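A visit to the Kimaro test kitchen open day

On September 22, 2026 I took the early bus out to Kimaro, where the people who test small kitchen appliances opened their rooms to visitors. I write a little newsletter for friends who live in small apartments and cook without a full stove, so this was a good occasion for me. I asked for a place by email and got an answer the same evening from Sheyla Llanos, who organizes the visits.

The building is behind the furniture warehouse, and the entrance is on the side where the trucks come. I walked once around it before I found the door. Inside we hung up our coats, signed a list and received a paper sticker with our name. We went in two groups. Mine was led by Faraji Tanui, who has tested ovens and kettles there for many years and speaks about them with great patience.

First he showed us the storage. They keep up to 600 appliances on the shelves, and each one has a number written on a tag. The kettle he took down for us was number 1441. He told us that the numbers are never used again, also when the appliance is thrown away, so that an old report can always be found.

After the storage we came to the test rooms. I had expected steel everywhere, like in a restaurant. The tables have a soft gray covering, a little like felt, and the walls are plain white. Akinyi Mwakyusa, who works in this part, explained that they wanted a surface where the feet of an appliance don't slide when a door is pulled open. The disadvantage is crumbs. You can brush such a table every evening and still find small specks on it in the morning, she said. In my own kitchen I have a plastic mat under the oven, and I asked her if this is a bad idea. She answered that it depends on the mat, and that I should read the manual of the oven. It was a correct answer but I had hoped for more.
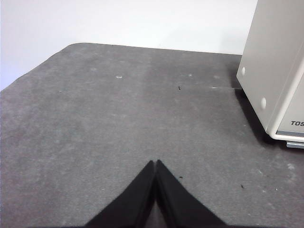 The gray table covering in one of the test rooms, with its small spots and specks.

The part that interested me most was the toaster ovens. I have owned two in my life, and with both I was never sure of the temperature. Faraji described how they do a test with plain white bread. They lay the slices over the whole rack, toast them, and then compare the color in the corners with the color in the middle. A second test is done with small cakes in paper cups. He said the back of the oven is often darker than the front, and he advises people at home to turn the tray after half of the time. I do this already, but I never knew if it was only my habit.

We also spoke a long time about dials. One woman in our group has a mother with weak eyes, and she wanted to know which controls are the easiest. Märta Halvorsen, who came with the other group but joined us here, had the opinion that buttons with a display are better. Faraji preferred knobs.

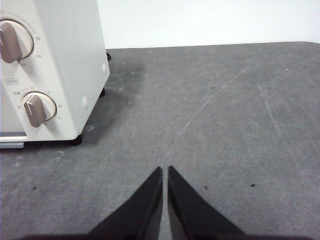
With a bar-shaped knob you can feel with your fingers which way it is turned, he said, even if you don't read the numbers well. The numbers themselves are another matter. On many small ovens they are printed so tiny that I need my glasses for them, and I am not old. He gave us the advice to put a dot of nail polish at the place we use most often. For the timer this would be at 10 minutes in my case, for my morning rolls.

Another question was about the distance from the wall. Neema Mwakalinga, a student who was helping that day, told us to leave free space on the sides, at the back and on top, and never to store baking paper on the oven. I must confess that my baking paper has been lying exactly there since spring. I moved it when I came home.

At the end there was coffee and a plate with almond cookies in the front hall. You could buy oven mitts and a few books. I bought one pair of mitts, which are thick but a little too large for my hands.

Some practical things, if you want to go. The visit is free but you must write before. The toilets are only near the entrance, so go at the beginning. There are few chairs on the way and we were standing most of the time, so wear good shoes. The next open day is in October, and Sheyla told me that it will be about kettles and rice cookers. I have already asked for a place.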